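FOR IMMEDIATE RELEASE

Onisel Opens a Long White Table to the Public's Empty Bottles and Orphaned Tubs

Rellimel, April. Onisel, the household storage outfit best known for telling people to own fewer boxes, announced today that its Clear Table program will take in up to 1000 see-through containers this season, sort them, and send the decent ones back out to kitchens, classrooms and garages that can use them.

The program runs from a bright room on the upper floor of the Mabaso building in Rellimel. The room has one long white table, a wall of white cabinets and shelves, and a house rule that everything gets set down and looked at before it gets an opinion. Anyone who has ever opened a kitchen cabinet and been hit in the face by a falling lid will grasp the idea at once.

"People think they have a storage problem," said Lambros Tsakiris, who runs Clear Table for Onisel. "They have 119 containers and a shoebox worth of things to put in them. I say this as a man who once kept a bottle for six years in case I needed a bottle."

Sorting starts with the bottles. They go on the table upright, where a lean or a wobble is easy to spot, and they are checked at the mouth before anything else. A chipped mouth sends a bottle straight to recycling. A faint tint in the plastic does not, although the program has received strongly worded letters on the matter. Labels and sticky patches are dealt with later, by whoever lost the last argument.
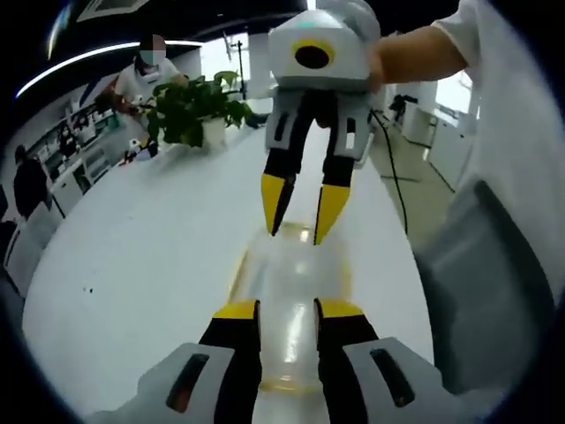
What Clear Table Will Take

Clear or see-through bottles, jars, trays and tubs of any household size. Lids are welcome when they come with the thing they fit. Lids that come alone will be accepted with a sigh and placed in a drawer that Onisel refers to in its planning papers as the Long Drawer.

Containers should be empty and rinsed. The program does not take glass, anything that held paint or motor oil, or anything whose owner describes it over the phone as "probably fine." Colored plastic is also out for now. The whole point, according to Onisel, is being able to see what you have without opening it, sniffing it and starting a family discussion.

How Tubs Are Judged

Tubs and trays get a slower look than bottles. Each one is laid on its side on the white tabletop so that light comes through the walls, which makes scratches and hairline cracks much harder to miss. Rims matter most. A rim that has bowed will never hold a lid again, whatever its owner may believe. Small tabs along the sides are checked one at a time, as these tend to snap off in dishwashers and then turn up in the filter months later.

Items that pass are grouped by shape and stacked. Items that fail are recycled through Skurudano, which collects from the Mabaso building in the early morning and has asked, more than once, that the bags not be so cheerful looking.

Onisel plans to hand out the first 100 sets when the shelves are full. A set is made up of bottles and tubs that stack or stand together without a fight, along with a card explaining how to arrange them. The card is one line long. It says to put the big ones at the bottom.

If the first season goes well, the target for the next one rises to 2000 containers, and the table may get a second coat of paint. There are no plans for a second table. Tsakiris said a second table would only get things put on it.

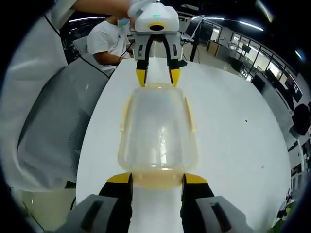

Caroline Shirima said she had brought in two grocery bags of tubs and felt lighter for most of an afternoon, until she found the matching lids behind the slow cooker. She has since asked whether the program would consider reuniting them, and has been told that it would, provided she can say which ones are hers.

Drop-Off Details

Containers can be left at the ground floor desk of the Mabaso building between 10 a.m. and 4 p.m. through the end of April. Please use a bag you do not want back. Schools and clubs wishing to ask for a set should write to the Clear Table desk at Onisel with the size of their shelf, measured, please, and not remembered.

About Onisel

Onisel makes shelf plans, cabinet guides and a modest line of drawer dividers for homes in and near Rellimel. It does not sell containers. It used to.

Press contact: Lambros Tsakiris, Clear Table, Onisel, Mabaso building, Rellimel

###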